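Stage and Events Crew, Halftime and Anthem Productions
Budley Live, Codell Stadium

Reference: 198
Contract: seasonal, starting in August
Reports to: Reinaldo Sales, Head of Field Operations

Budley Live produces pregame and halftime music for the home games played at Codell Stadium. The work covers anthem singers, choirs, marching bands and, for the playoff rounds, a full rolling stage. We are hiring field crew for the coming season.

Duties

Crew members move stage carts from the north tunnel to midfield, lock the deck sections, and connect power and audio lines to marked points. The halftime stage is built from 26 carts and must be clear of the turf before the teams return. For anthem performances the crew places the singer's microphone stand and monitor wedges, runs cable to the sideline position, and removes all equipment before the coin toss.

Other duties include marking cart positions during rehearsal, checking radio packs and in-ear monitors out and in, and escorting choir groups between the holding area and the field. Crew calls on game days are at 7:30 a.m. A hot meal is provided at the midday break.

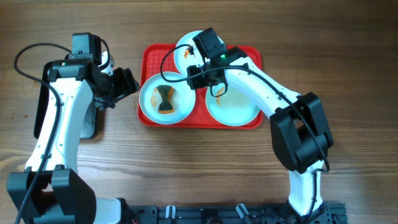 Plates and a sponge on a red tray.

Requirements

Applicants must be 18 or older and able to push a loaded cart over grass and ramps as part of a team of eight. One season of work in live events, theater or touring is required for cart lead positions. It is preferred but not required for general crew. All crew attend two rehearsals at the Meng Street practice field before the first home game. Hearing protection and turf shoes are supplied. Dark clothing without logos is worn on the field.

Phones may not be used between the tunnel and the sideline. Set lists and guest performers are confidential until announced by the team.

Pay

General crew are paid $198 per game day and $80 per rehearsal. Cart leads receive an additional $900 at the end of the season, provided they have worked every home game. Parking at the Ginano lot is free with a crew pass.

How to apply

Send a one-page resume to the Budley Live crew office, marked with the reference number above. State whether you are applying for general crew or cart lead, and list any dates in September or October when you are not available. Interviews are held at the stadium, Gate 4. Shortlisted applicants will be contacted by phone.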